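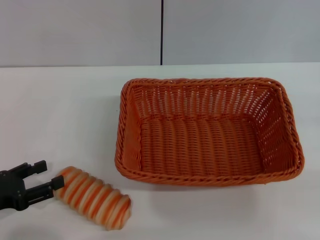
Kirasus Drivers' Club — Tickets & Tolls Desk

How to dispute a toll bill for a trip you didn't make

Quick version for people with a bill in hand and a deadline. Longer notes under each step. Written for passenger cars with a regular plate. Trucks and rentals, see the bottom.

Before anything else: do not pay it yet. On most toll roads, paying counts as agreeing you owe it. Getting money back after that is slow, sometimes impossible. But don't sit on it either. Find the "dispute by" date, circle it, put it in your phone.

Step 1. Make sure the bill is real

Fake toll texts are everywhere. A text with a link and a small amount due, "pay today to avoid late fees" — don't tap. Type the toll agency's address in yourself or call the number on an old statement. Enter the notice number. If nothing comes up under your plate or the notice number, call and ask. No record at all, delete the text and you're done.

Paper bills can be fake too. Less common. Same check.

Step 2. Get the plate photo

Nearly every pay-by-mail bill has a photo behind it. Sometimes printed on the notice, tiny and gray. The online one is bigger. Save a copy to your computer, don't just look at it, as some sites take them down once the case closes.

Compare, one character at a time:
8 and B
0, O, D and Q
1 and I
5 and S
State name, if you can read it
Plate style (specialty plates get misread a lot)

Then the car. Body shape, color, roof rack, bumper stickers, dents. A wrong plate on the wrong kind of car is the easiest dispute there is.

Step 3. Check your own account

If you have a transponder, log in and look at the same day and hour. Three things to look for:

Charged twice, once by the tag and once by the plate. Happens when the tag reads late or the battery is dying.
Old plate still listed. You sold the car in May, the new owner is driving on your account.
New plate never added. Then the bill is probably right but you may be able to get it moved to your account at the lower tag rate. Ask for that, in those words.

Step 4. Pull your proof together

One or two good items beat a stack. Any of these:

Registration showing your real plate and vehicle
Bill of sale or plate return receipt
Police report number if the plate was stolen
Repair shop invoice with dates in and out
Parking or gas receipt from somewhere else, same time
Account statement showing the toll already paid

Black out your card numbers. Leave the dates and the plate alone.

Step 5. Write it short

Whoever reads it has a pile. Something like this is plenty:

"I dispute notice number ____ dated ____. The plate in your photo is ____. My plate is ____. My vehicle is a ____ and the vehicle in your photo is a ____. Copy of my registration is attached. Please cancel the toll and all fees and confirm in writing."

No life story. No threats. If there are several tolls on one bill, list every one you're disputing — we had a member with 12 on a notice who only named the first, and the other ones went to late fees.

Step 6. Send it and keep the receipt

Online form is fastest. Screenshot the confirmation page before you close it. By mail, use certified and keep the slip. Phone is okay for questions, but follow up in writing, and write down the date and time you called.

Step 7. Nothing back?

Wait 32 days, then send the same thing again with "second request" on top and a copy of your confirmation. Don't ignore new notices while you wait, they come out automaticly. Answer each one with your dispute number.

If they turn you down, look for the hearing or review option on the back of the letter. That has its own deadline, usualy shorter.

Rentals: call the rental company first, the toll is only part of that charge. Ask for the admin fee broken out.

Trucks: check the axle count on the bill before the plate.

Last updated January 29, 2023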